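June 3, 2022

Stayed up way too late again, and it's all Gisden's fault. They finally put out a release date for the new Kulum (my Kulum! the series I've been going on about since February to anyone who'll stand still) and of course they did it at one in the morning my time, so there I was under the blanket with my phone at two percent, watching a trailer that's mostly clouds and a choir.

I have feelings. The music is gorgeous, and the old save-point chime is back, the one from 1993. I made an embarrassing noise when I heard it. But the fights look so fast now! Everybody's jumping around and the menus fly by, and part of what I loved was sitting there with a sandwich deciding whether to heal or not. Maybe there's a slow setting. I'm going to pretend there's a slow setting.

Pre-ordered anyway, the plain edition. The big box has a cloth map and a little statue for 87 dollars more and I kept it in my cart for an hour before I took it out. Very proud of me. (Ask me again next payday.)
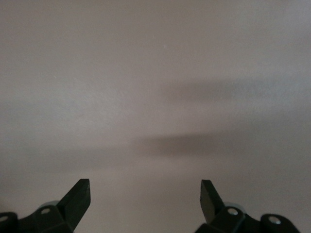 In the meantime I'm trying to finish Azar, which I started over the winter and dropped at the swamp like everyone does. Got back in this afternoon and had no idea what any of the buttons did. Died to a frog. Died to the same frog again, then remembered I had a shield – a good one too, with 21 stars on it or whatever they call them – and after that it went much better. I've got 3211 coins and nothing to spend them on because the shop lady is stuck behind a quest I can't find.

Dodach is off the table for now. The last patch wiped my key settings and I'm still sulking. I miss the fishing though, and the rain sounds on the dock, so I'll probably cave by the weekend.

Need to do laundry and call the dentist tomorrow. Also need to look up where that shop lady quest starts, but only the first hint, I don't want the whole thing spoiled. Bed now, phone stays in the kitchen.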